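July, late, feet up

Long one today. I got to the Clillden building before eight with a coffee in each hand (both mine) and told myself I'd only look at the left gripper for ten minutes. Ha. It was past noon before I sat down.

So, the left one. It's been closing lazily for days. You squeeze the handle and the jaws sort of think it over, and the reading on the screen lags behind them. I blamed the cable first, like I always do, and swapped it for the spare from the Vanhove box. No change at all. Then I took the cover off and found the set screw on the little drive gear backed out nearly a full turn. A set screw! I'd spent an hour on my knees under the table following cables for that. Cleaned it, put a drop of the blue stuff on it, snugged it up, and while I was in there I wiped the slides too, which were gritty with what I'm pretty sure was rice dust. Note to self: rice dust gets everywhere, brush the slides out every time and quit putting it off.

After that came the zeroing. Fully open should read 2239 on the left and it was giving me 1780, so no wonder the recordings looked funny. I ran the open and close routine over and over until it came back to the same number every time, then did the right one as well to be fair to it. The right one was fine. The right one is always fine. I like the right one.
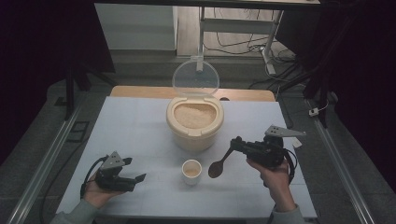
The mounts on top were next on my list, and I've been dreading them. If one of those gray triangles shifts even a hair, the whole calibration goes with it, and the Devia sheet wants the screws done in a certain order that I can never remember, so I taped the sheet to the wall. I keep the rice job as my check once everything is back together, with the lid of the container flipped all the way up and the spoon in the right gripper by its long handle, over the little white cup. It's a good check for me — a wooden spoon handle is skinny, and if the jaws aren't lining up you feel it twist right away in your wrist. I should get some thin rubber for the jaw pads before the next big session. The old pads are getting shiny.

Fornamport wants 800 clean takes out of this station and we're at 443, so I can't have it down for another whole morning. I wrote up a little sheet for the start of each day: wiggle the mounts, check the plugs, brush the slides, read the zero. It takes no time when nothing's wrong. I also want to do something about the cables on the floor, maybe those stick-on clips, though the last ones let go overnight and I came in to find them all lying there like dead bugs.

My wrists are sore and there's rice in my left shoe. Ordered the rubber from my phone on the ride home, and I think I picked the wrong thickness, so I'll have to look at that again in the morning.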